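Week 2: How a Church Circuit Got Divided
Notes for the Monday group, January 14, 2019

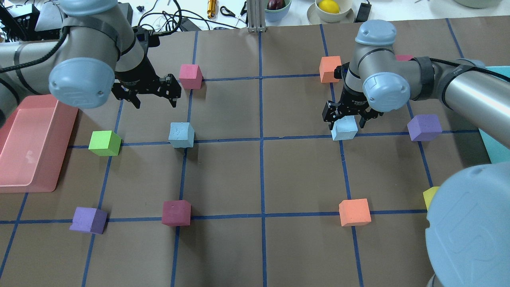
Last week we left the Doltthorpe circuit with one preacher, one horse and far too many places to be. This week I want to look at how the circuit was cut up, because the cutting tells you a lot about who had a say and who didn't. People tend to picture church boundaries as old and natural, like rivers. Most of ours were drawn in an afternoon by men who were tired and wanted supper. If you need something to hang the idea on, look at the brown paper marked off in big squares with dark blue tape, and the foam cubes scattered over it. Call the cubes households and the tape a conference decision. The tape runs straight, and the households are wherever they happen to be. Keep that in mind when we get to the Flutton line, which ran straight through a settled neighborhood and caused trouble for a whole generation.

Some words first, since a few of you asked. A circuit is a string of preaching places served by one traveling minister. A station is a single congregation big enough to keep a minister to itself. A charge is whatever a minister is appointed to, so it can be either one. The records mix these up all the time, sometimes on the same page, and I've given up being annoyed about it. When you quote a source, keep the word the source uses and put your own reading in brackets.

So, Doltthorpe. At its widest the circuit had 20 preaching places, and hardly any of them were churches in our sense. Think kitchens, barns, a schoolroom, the upstairs of a mill. The minister got around to each one every few weeks if the roads let him. In between, the class leaders did nearly everything: they led prayers, visited the sick, collected the pennies and kept an eye on people's behavior (a bit too close an eye, to judge by the letters!). I'd like you to come away from this course thinking more about class leaders and less about ministers. They stayed put. The ministers moved on every two years, and some of them clearly never learned the names of half the families.

The push to divide came from the Flutton end. Flutton had the mill, the mill had wages, and by then the Flutton people were paying more than half of the minister's support while getting a sermon no oftener than anybody else. You can see how that would grate. Their petition is in your packet, with 40 signatures, and I want you to read the signatures as carefully as the text. Several are in the same hand. Does that mean fraud? Maybe, but more likely one person wrote for neighbors who couldn't, and that was perfectly normal. Look also at which names are missing. None of the Jilgate Road families signed, and they lived closer to the Flutton meeting place than some of the people who did.

The answer to that one is money again, I think, though I've changed my mind on it before. The Jilgate Road people had helped pay for the Doltthorpe chapel and some had relatives buried beside it. A new line would put them in the Flutton charge and ask them to start over with a building fund. When the division went through in February, the line followed the road, and so families on the north side of it went one way and families on the south side the other. Cousins ended up in different charges – and in at least one case so did a father and his married son.

What happened next is my favorite part. They mostly ignored it. The Doltthorpe membership roll goes on listing Jilgate Road people for years, and the Flutton roll lists some of the same people, so anybody adding the two together gets a total that's too high. I made that mistake myself in an early paper and Blagoje Dimitriou, who was kind about it, sent me a note in the margin that just said "count the Jilgate folks once." Please count the Jilgate folks once.

One loose end is the little meeting at Leka, which both charges claimed when it was growing and neither wanted when the roof needed fixing. The trustees' minutes on this are very funny if you like that kind of thing, and I do. We'll read them aloud if there's time.

For next week
Read the Flutton petition and the reply to it, both in the packet.
Pick one family from Jilgate Road and follow them through both rolls as far as you can.
Write a page on where they worshiped and how you know. If you can't tell, say so and tell me what record would settle it.
Bring the packet with you – I won't have spare copies.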